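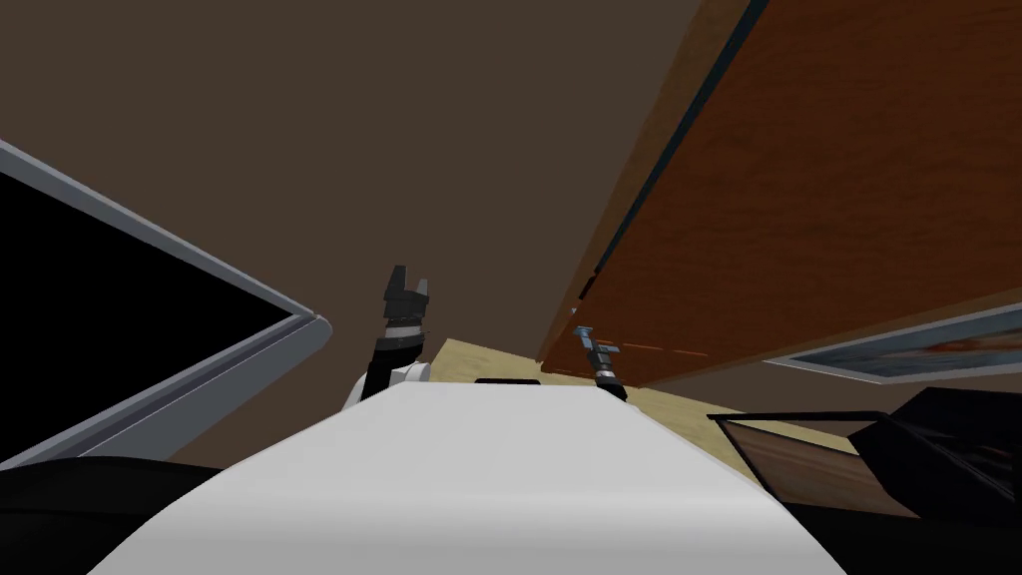
Amarachi Omoregie made her first horror film, The Jiltport Tenant, in 11 nights, and for many years almost no one could see it. Now a restored version is coming to cinemas on Saturday, and it is a good chance to look again at a director who always trusted rooms more than monsters. Her favorite trick was the leaning camera. Walls and furniture run diagonally, and the viewer begins to search for a level line. In Tenant she holds one such shot for 80 seconds while a widow reads a letter on the stairs.

The story is simple. The widow rents the upper floor of her house to a man called Soler, who pays in old coins and never opens his door fully. Omoregie wrote three endings and filmed two of them. The restored print has the quieter one – I prefer it, although the fire in the other version is beautiful.

Her next film, Braltton, had more money and less patience. The distributor, Clotex, asked for a creature, and they got it, made of rubber and shown too early. Still, the cellar scene is worth the ticket.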